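June 9, 2023
Bench notes, Tarkden room – pens, cups and the writing table

Picked up the February list again. Open points were the table surface, the pen stock and where the pens live when they are not in use. Volodymyr Lytvynenko was in for the morning and did the wiping tests with me.

Table surface. The white top marks easily and the ink shows at once. Tried plain water, dish soap and the Prokia cleaner on three patches, five minutes' wait each time before wiping. Water alone moved most of the ink but left a gray halo. Soap took the halo. Prokia did no better than soap and left a shine at low angles, which is a nuisance on a matte top under the overhead light. Soap it is. Bottle goes on the shelf by the sink, Prokia goes back to stores.

Pens. The box from Sturndale held 80, all black. Scribbled a line with every one on scrap card. 5 were dry from the start and went in the bin. A few more skipped at the beginning of the line and then ran clean, so I kept those but put a rubber band around them. Stored the lot tip down in the drawer insert. Ville Kauppinen thinks flat is fine for this ink and he may be right; we have never compared the two over any length of time.

Cups. Tried a glass jar, a metal can and a paper cup as the pen holder. The jar is heavy and stays where it is put, but the pens clatter and Ville objects to glass on this table. The can scratched the top when it was pushed sideways (my fault, there is a burr on the rim). The paper cup is light and quiet and costs next to nothing. Its weak point is tipping: one pen leaning outward is tolerable, several leaning the same way will have it over if the table is bumped. Volodymyr suggested 30 g of washers in the bottom. Did that with a spare cup, taped a card disk over them, and it stood up to a fair knock on the table leg.
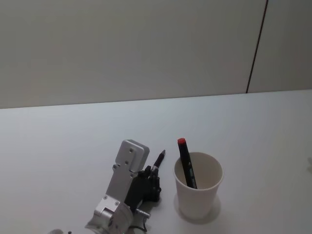

The other thing with paper is the rim. A pen dropped in at a slant catches on the rolled edge and drags the cup along with it. Nearly upright and over the middle, it goes in without touching. Tip first or cap first makes no difference to the cup, but tip first stains the card disk, so the disk needs changing now and then.

Part number for the cups is 1,981 in the Vuorinen catalog. Ordered one sleeve.

Still to do:
File the burr off the can or throw the can out.
Fill in the scratch on the top, or leave it – ask Ville.
Two drawers of pens, one flat and one tip down, same batch. Label both with today's date and leave them alone.
Move the scrap card nearer the table.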